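Oiling a plank worktop, what finish are you all using?

Kunex
Posts: 70

I have a pale wooden bench top in the back room, long boards edge to edge, and it needs a finish before the summer. It gets used for block stacking and other small table games, so things are slid about on it all day. The bare wood marks easily. I have a tin of hard wax oil and half a tin of water-based varnish. Which would you put on?

Fesel
Posts: 23

Hard wax oil. Two thin coats, wipe off what is left after 18 minutes or so, leave overnight. If a patch wears you can do that patch on its own. With varnish you have to sand the whole lot back.

Haddadin
Posts: 9

I'd go the other way. Oil is fine on a kitchen worktop that gets looked after, but painted blocks leave colour behind on an oiled surface. I had green smears on mine by March and they didn't wash out. Varnish takes a damp cloth and that's the end of it.

Fesel
Posts: 23

That sounds like cheap paint on the blocks. I've had an oiled top for years and never had colour come off on it. Did you let it cure before using it?

Haddadin
Posts: 9

Nine days. The tin said seven. It may well have been the paint, but you can't always pick what people bring to the table.

Kalanus

Check the joins before you do anything. If the boards move, varnish cracks along the seams and then dirt gets in. Oil moves with the wood. Also a satin varnish will make small blocks slide more than you want when you are trying to build a stack.

Kunex
Posts: 70

Seams are tight as far as I can feel with a fingernail. Hadn't thought about the sliding. I'm leaning towards the oil, and I'll try both on an offcut first. Is it worth sanding out the odd dark speck?

Kalanus

No, leave them. If it's in the grain you will make a dip trying to get it out, and then a block won't stand level on it.

Haddadin
Posts: 9

Agree on the specks. Still say varnish. Can you put up a picture of the boards?

Kunex
Posts: 70

Picture attached.
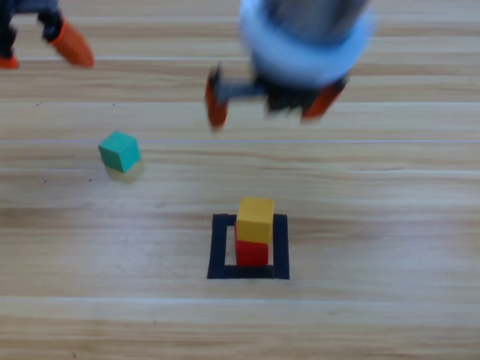
The boards, with a stack of two on the left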